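I've spent most of March comparing two grippers, and I now have opinions about bread that I didn't have in February.

The background, for anyone who missed the last post: the arm came with a two-finger gripper that I've been using since the autumn, and Tracey Bickerstaff at Prosham offered me a loan of their newer one, the Gido, on the understanding that I'd write down whatever happened to it. She may regret the "whatever". The two bolt to the same flange, so swapping them takes a hex key and a bit of swearing. Persuading the controller that it now has a different hand takes rather longer.

My first test set was sensible. Blocks, a tin, a plastic cup. Both grippers picked up everything, every time, and I learned nothing except that I own a lot of blocks. Liam Pearce, who has been doing this for longer than I have and never lets it drop, told me to try something that squashes.

So I went to the bakery.

Bread is a horrible thing to pick up. Every roll is a slightly different shape, the crust is stiffer than the inside, and if you squeeze too hard you find out by leaving a dent that stays there. The job I settled on was dull on purpose: come down beside a roll on the cloth, close, lift, carry it over to the basket, let go. One point for arriving in the basket, and one more for arriving in the same shape it left.

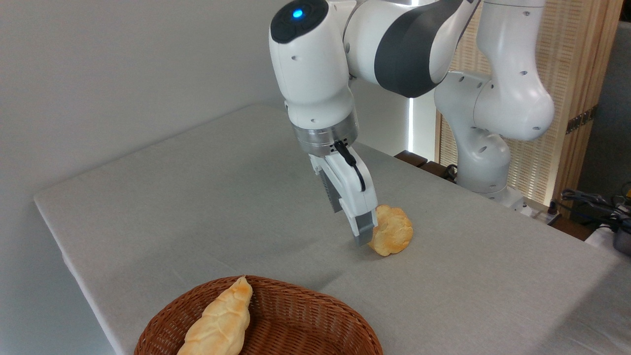 *Fingers down beside the roll, with the plaited loaf already in the basket.*

I did 371 attempts in all, which is more than I meant to. The old gripper had the first 66 and I gave the remaining 305 to the Gido, and yes, I know that isn't a fair split. The loan had an end date and my own gripper doesn't.

The old one dropped very little. It also flattened very nearly everything, because its lowest force setting is still a firm handshake. By the second evening I had a bag of rolls with waists.

The Gido was the other way round. Out of the box it was so gentle that it would close, lift, and leave the roll sitting where it was, with every sign of having done a good job. The controller agreed with it, too. "Object detected", it said, 34 times, about nothing at all. I lost a whole evening to that before I found that the detection threshold was still set for the old fingers, and I'd carried it across myself in the config file. Liam enjoyed this a great deal.

With the threshold sorted and the force nudged up by 3 steps, it settled down. Round rolls were fine. Knotted ones were better than fine, as the pads seem to like having a lump to sit against. Plaited loaves were a mixed bag: across the middle they came up nicely, but anywhere near the narrow end they swung round and tried to leave.

Things I'd grumble about:

- The cable. It loops down beside the gripper, and I've become the sort of person who watches a cable instead of the thing it's attached to.
- Crumbs. They get on the pads and the grip goes off. I now wipe them every 20 attempts with a damp cloth — a step you won't find in the manual.
- The software still calls force "effort" on one page and "current" on another, and the numbers don't match.

Would I buy it? For bread, yes. For blocks and tins I'd keep what I've got, and it's already paid for. Tracey wants the Gido back by the end of the month, so I've got time for one more round, and I'm tempted by croissants. Liam says croissants are showing off.

If anyone has run soft food through the Pladasness controller without it losing its place after an emergency stop, please leave a comment. Mine goes back to the start of the list each time, and I've run out of polite things to say to it.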